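Suturing Lab, Handout 4: Closing a Gap Without Making It Worse
Skills course, Litgate Surgical Training Center
Tuesday, August 3, 2021

Read this before the session. The bench time is yours, and it goes quickly when half of it is spent asking which end of the thread is the tail. 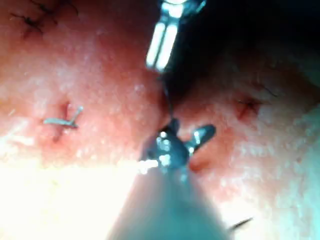
Reading time: 7 minutes, longer if you take notes

1. Bringing the edges together

Tension is where most first attempts go wrong. Draw the thread until the two sides meet, then stop. Tissue pulled past that point turns pale and puckers, and the stitch begins to cut through it like wire through cheese. With two instruments on the job, decide which one pulls and which one steadies. If both are pulling, you are having an argument with yourself.

2. Bites

Enter square to the surface. Match the depth and the distance from the edge on both sides. Every needle hole is a small injury of its own, so a change of heart costs the tissue something. Follow the curve of the needle when you drive it. It was bent that way at some expense.
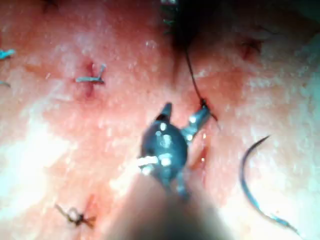

Fig. 2. Open jaws at the thread, with stitches and puncture marks in the tissue.

3. Handling the thread

Grip the part you plan to cut off. Metal jaws bruise suture, and a bruised strand will wait for the final throw before it breaks. Keep the tail short enough to find and long enough to hold. Those of you with the Kadlec workbook may skip its page on tails, which has confused 20 people so far, me included.

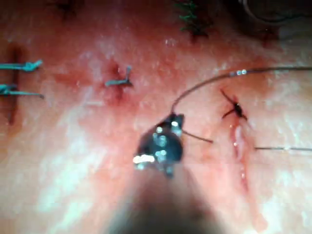 4. Knots

Lay each throw flat, and reverse direction for the next one. Snug the first throw and leave it alone. Trim the ends last, after checking that the strand in your scissors is the one you meant.

Bring your practice log.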